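Shrink seals on glass bottles - who is slitting them clean?

3 min read 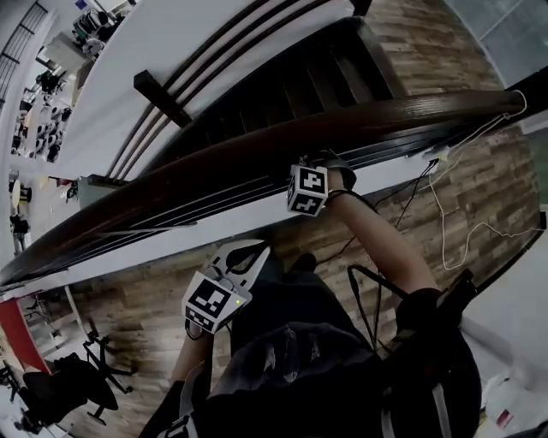
A hand on the rail above the stairs.

**capsgalore**
30 May 2019

We bottle a still water and a very small run of cordial in 500 ml glass with an aluminum screw cap. Until now the tamper band has been a plain perforated ring on the cap itself. Our biggest account wants a shrink band over the cap as well, preferably one with a tear strip, because their buyer once saw a nice one on a flight and has never been the same.

So I ordered samples from two suppliers, Haworth and Zembridge. The Haworth ones go on beautifully and come off in eleven pieces. The Zembridge ones come off in a single clean ribbon and go on like a sock on a wet foot. Heat gun for now, tunnel later if this works out. What is everybody running, and does anyone have a tear strip a normal person can open without a steak knife?

**glueline_pete**

What's the film? If the Haworth sample is PVC and the other is PETG you're comparing two different animals. PETG shrinks harder and faster, and it will punish you for waving a heat gun at it like you're drying a dog.

Also, how much slack are you leaving on the layflat?

**capsgalore**

PVC from Haworth, PETG from Zembridge, yes. Slack is whatever they sent me. I gave both of them the cap diameter and trusted in the goodness of the world.

**Harvey Lachance**

I ran the seal station at a juice plant in Rernville for longer than I care to admit, so a few things in no order.

Give them the diameter over the widest point, with the cap ON and torqued, and then send them ten filled bottles anyway. Glass finishes vary. Your cap drawing says one thing and your bottle says another, and the band believes the bottle.

The vertical perf is what makes it tear clean, and the pull tab is mostly there to tell people where to start. If yours comes off in pieces, the perf is too shallow or the band is overcooked. Overcooked PVC goes brittle. Try one with half the heat before you blame Haworth.

And get the tunnel now. You can't judge a band with a heat gun. You can only judge the person holding it.

**mrs_decanter**

Going to disagree with Harvey on the tunnel. We do cordials and vinegar, short runs, and I have a heat gun on a bracket with a turntable under it that came off a cake decorating site. It cost less than lunch for the crew. We did 115 cases that way last month and I had no more rejects than the co-packer down the road with his steam tunnel, and his bottles come out wet and then the labels sulk.

If the account drops you in January you'll have a very expensive toaster.

**Harvey Lachance**

A fixed gun on a turntable is a tunnel with low self-esteem. I have no quarrel with it. My quarrel is with the hand-held one, which is what the man said he had.

**mrs_decanter**

The man did not say he was a man.

**capsgalore**

I am a man, for the record, though not one with a turntable. Looking at turntables.

**shelf_appeal**

Unpopular view: why are you putting a second seal on at all? The cap already has a break ring. Now the customer peels a plastic ribbon, throws it on the floor of their car, then breaks a metal ring they didn't know was there. It's wrapping paper. You went to the trouble of glass and aluminum, which people can recycle, and you're topping it with the one piece they can't.

If the buyer wants it to look fancy, put a paper strip over the cap. It looks like a jar of jam from someone's aunt and shoppers love it.

**glueline_pete**

Paper strip on a bottle that goes in an ice bucket. Let us know how that goes.

**shelf_appeal**

Wet-strength paper exists, Pete. So do beer labels.

**glueline_pete**

So do beer labels floating in the cooler.

**capsgalore**

I raised the paper strip with the account this afternoon. The reply was, in full, "No." So we're in plastic.

Did what Harvey said and backed off the heat on the Haworth bands. Came off in two pieces. Still not a ribbon but I no longer need a dustpan. The PETG is fine if I start low at the neck and work up, and terrible if I start at the top, where it grabs the cap and sits there like a beret.

**Harvey Lachance**

Always from the bottom. The air has to go somewhere. Ask Zembridge if they'll put a couple of vent holes in, most will do it for nothing.

**labelmouse**

Lurker here, but we switched to pre-formed bands from Sistinico, the kind with the closed top already shaped, and it solved the beret problem for us. They drop on and stay put while you heat them. Downsides: the minimum order is a lot for a small outfit, they ship in boxes that are mostly air, and our first color match came back more teal than blue. Second lot was right. I can dig out the spec if you want it.

**mrs_decanter**

Every first color match is teal. I have a shelf of it.

**capsgalore**

Yes please on the spec. Our band is meant to be light blue, so I'll brace for teal.

For anyone keeping score, I've now done 147 test bottles on the kitchen counter, and my wife would like the counter back. Turntable is ordered. Zembridge are sending a vented sample and want ten filled bottles from me first, as foretold.

**Harvey Lachance**

Pack them upright and put tape on the caps.

**shelf_appeal**

Paper tape, I hope.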